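Pundura releases Cimideck 2, a multichannel editing and rendering tool for spatial sound

Software for binaural, ambisonic and loudspeaker-array work now supports head-tracked monitoring and batch delivery

10/02/2018 – Pundura, the audio software developer, has released Cimideck 2, a new version of its editing and rendering application for spatial sound. The release replaces the rendering engine used in the first version, adds head-tracked monitoring over ordinary headphones and introduces a batch export system for productions that have to be delivered in several channel formats.

Cimideck is used by sound designers, radio producers and installation artists who work with recordings made on binaural heads, coincident arrays and first-order ambisonic microphones. Material in all of these formats can be placed on one timeline. Each clip keeps its original channel layout until the final render, so a stereo interview, a mono effect and a four-channel ambience can be edited together without being converted beforehand.

The new engine processes sources at third-order ambisonic resolution internally. First-order recordings are passed through without upmixing unless the user asks for it. Distance is handled by a separate module that controls level, high-frequency loss and the ratio of direct to reflected sound, and each of these can be switched off for an individual source. In the first version they were tied to a single control, and many users asked for them to be separated.

"Most of the work went into the order in which things are calculated," said Alvar Sjöberg, lead developer at Pundura. "Rotation is now applied as late as possible in the chain. The mix can be turned to follow the listener's head without the reflections being worked out again each time, and the load on the processor stays level during playback."

Head tracking data can be received over the network as OSC messages or through a MIDI controller input. The incoming values can be scaled, inverted and smoothed, and the settings are stored with the project. A fixed view mode lets an editor lock the listening direction while checking a cut, then return to tracked monitoring with one key. 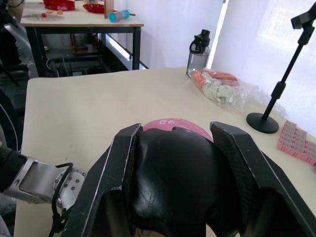

Close view at the tabletop, with a pink disc-like object behind a glossy black dome.

Cimideck 2 was tested before release on Ruselier, a sound work by the composer Marcelle Masson for 30 loudspeakers and a parallel headphone version. The session contained 3541 clips, of which 2419 were field recordings made on binaural and ambisonic microphones. Both versions of the piece were rendered from one timeline, with separate output settings for the loudspeaker array and the headphone mix.

"I had been keeping two sessions and copying every change by hand from one to the other," said Marcelle Masson. "The headphone version always fell behind. With a single timeline I could move a sound in the array and hear at once what that did to the binaural mix. There are passages where I still wanted them to differ, and for those I used the per-output automation."

Per-output automation is new in this version. Level, position and filter settings can be written for all outputs together or for a named output only. Differences are shown in the timeline as a second line beneath the main automation curve, and can be cleared for a selected range without affecting the rest of the project.

The batch export system accepts a list of delivery targets and renders them in sequence. Targets can include binaural stereo, first-order ambisonics in either of the common channel orders, and loudspeaker layouts defined by the user. A text log is written with each batch, giving the sample rate, bit depth, channel order, peak level and integrated loudness of every file. If a target fails, the remaining targets are still processed and the fault is entered in the log.

Loudspeaker layouts are described in a plain text file which gives the angle, height and distance of each unit. Layout files made for the first version can be opened without changes. Projects from the first version can also be opened, though they are converted on saving and can't then be read by the older software. Pundura advises users to keep a copy of any project that may be needed in its earlier form.

Installation support has been extended through an agreement with Holloway, which supplies playback systems to galleries and theatres. Holloway's players can read Cimideck 2 projects rendered to multichannel files and will take loudspeaker names and routing from the layout file.

"Routing errors take up a good deal of the time we spend on site," said Clyde Abernathy, technical manager at Holloway. "If the channel names arrive with the audio, the installer can check each loudspeaker against the drawing and go on to setting levels."

Cimideck 2 is available now as a download from the Pundura website. Registered owners of the first version can upgrade at a reduced price, and a time-limited trial with all export functions enabled is offered to new users. The manual has been rewritten by Barnabás Pintér and includes a chapter on preparing field recordings for mixed-format sessions. A maintenance update, adding further keyboard shortcuts and a correction to the loudness meter's reset behaviour, is planned for later in February.

Press enquiries, review licences and interview requests: Paloma Escobedo, Pundura press office.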